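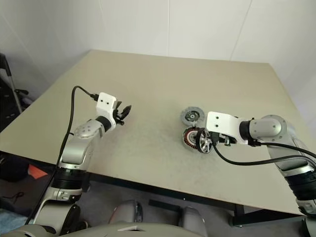

Figure 1. The beige worktable against the wall, with the round parts at the right.

Sorting Small Round Parts at a Shared Table
Project report, Tustside workshop course
15 May 2026

1. Background

The Tustside workshop keeps its small round parts in mixed tubs. Students take what they need and put back what they don't use, often in the wrong tub. Our group was asked to sort one full delivery and suggest a layout for the table so that the next group could do the same job faster. The delivery came from Nultton in October and had not been touched.

2. The table

We used the large table by the panel wall. The top is a plain beige, and pale or shiny parts are harder to find on it than dark ones. We tried a sheet of dark green card under the work area for two sessions. It helped with the pale parts but slid when we leaned on it, so we taped the corners.

The far edge of the table is hard to reach from a chair. Anything placed there tended to stay there until the end of the session. We moved the trays forward by one tray width and left the strip next to the wall clear.

3. Method

Parts were tipped out in small clusters instead of a whole tub at a time. Each cluster was sorted by width first, using a card with holes cut in it, and then by thickness. Damaged parts went in a separate cup. We wrote the count on a paper slip after each tray was filled.

4. Results

The delivery held 1248 parts. Of these, 381 were the widest size, and 284 were the next size down. A further 176 did not match any size on the Virág parts list. We bagged those separately and did not try to guess what they were for.

Working in small clusters was slower at the start, but we had fewer recounts. Most mistakes were made between the two middle sizes, where the holes in the card had worn. A second card cut from thin plastic held its shape better.

5. Remaining work

The Mornaletti trays are too deep for the smallest size and should be swapped for shallow ones. The unmatched parts are on the lower shelf with their slip, and the parts list needs to be checked against them before they are used.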